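Brellen Office Handling Project
Progress report to the Skonley Fund
Prepared by Taha Alaoui, 3 Aug 2025

Open day

In the previous report, sent in March, we promised to show the work to the public before the end of summer. The open day was held at our rooms in Ocampo, and 170 visitors signed the book. Most of them came from local offices and schools. Two persons from Pukine stayed the whole afternoon and asked to receive our test plan.

We prepared two demonstrations. In the first one, the robot took closed folders from a shelf and put them in a tray. In the second one, it worked with an open paper folder, with printed pages inside. The second was more difficult for us, and the visitors liked it more. Many of them asked why we do not use plain boxes. I explained that in a real office the folders are soft, and the metal clip makes one side heavier.

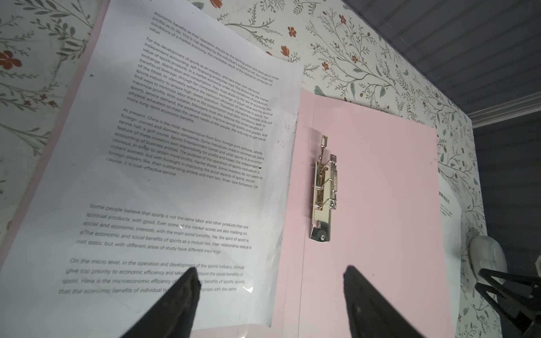
The cost of the day was 818 dollars, of which 618 was for transport and chairs. This is inside the amount you approved, and the receipts are sent separately.

There were also some problems. The room was too small for the afternoon group, and people at the back could not follow well. Next time we will show the gripper view on a larger screen. We also need a shorter explanation for children.

For the next period we plan to repeat the folder task with thicker folders, and to visit Pukine with the test plan. I will send you the dates when they are confirmed.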